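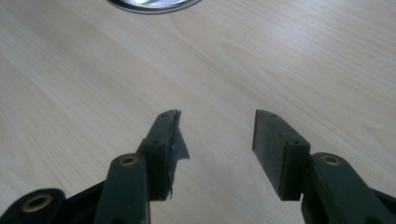
A light-colored wooden tabletop with its grain showing.

Stustis repair evenings are back in June – and there's room for more tables

The furniture repair evenings at the Stustis community hall return this June, and the response has been wonderful! Around 500 people came through the doors last season, bringing wobbly chairs, scratched desks and a few pieces that had spent decades in somebody's attic.

Wendelin Eder, who runs the workshop, is thrilled with the new space. The group has moved into the old Camenzind print shop, which gives it 2193 square feet and big windows along the street side. "We used to carry sideboards up a staircase," Eder said. "Now we can roll them right in from the parking lot!"

Doors open at 6 p.m., and the first two sessions are all about tabletops: sanding with the grain, filling dents and picking a finish that suits a busy kitchen. Later evenings move on to chair joints and drawers.

Sanding paper and oil are free thanks to a $700 grant from the town. Bring an old shirt, and measure your piece before you load the car – the door is wide, but it does have its limits. Sign-up sheets are at the library front desk.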